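Print this page | E-mail this entry

Notebook - Lehner family file, July, started 7 a.m. before the heater had done a thing

Back on the Lehners today, and I'm finally getting somewhere with the Drusmont end of the family! The shire rate books arrived on loan (14 of them, and every one smells like a wet dog) and I've been through the first four. The eldest son turns up as occupier of a cottage and a bit of land at Jirncombe, which fits with the baptism of the second daughter but makes a mess of my old idea that they all went straight to the goldfields.

The rate collector had lovely handwriting and terrible spelling. So far I've got Lehner, Layner, Leaner and one Lenner with a blot on it. Note to self and anyone else picking this up - search the index under all four, and try Lainer as well, as the school register has it that way.

The index is up to 1,330 names now. I did 50 before morning tea and then hit the pages where the ink has gone brown on brown, and slowed right down. Anything I couldn't read with a lamp is marked with a pencil query on the slip. Please leave the queries on until somebody has checked them against the burial register.

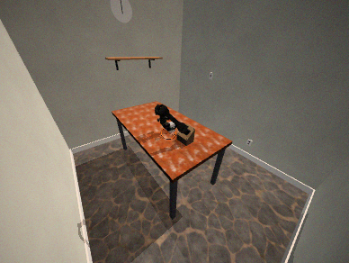

The table, in two pictures of the room.
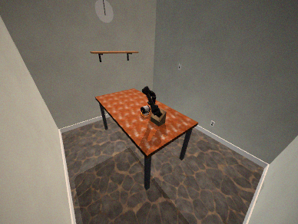 Why is the younger brother missing from the Jirncombe books when his children were baptised there? The likeliest answer is that he was lodging with his brother or his in-laws, and the books only list the owner and the occupier of each property, so a married man under someone else's roof leaves no trace.

I'd still like to see him on paper somewhere. The passenger list for the Erkora has two single men of the right surname and one of them is the right age, give or take, but it says "labourer" and our bloke called himself a saddler on the marriage certificate. Could be he learned it here, could be a different bloke altogether. I've put him on a yellow slip for now, so don't go adding him to the tree just yet!

Also found a loose receipt tucked into the third book, for 30 shillings' worth of fencing wire, no name on it. Photocopied it and put it back where it was.

Next up are books five to eight, then the electoral roll if the reader is working again. Need more yellow slips.

E-mail this entry | Print this page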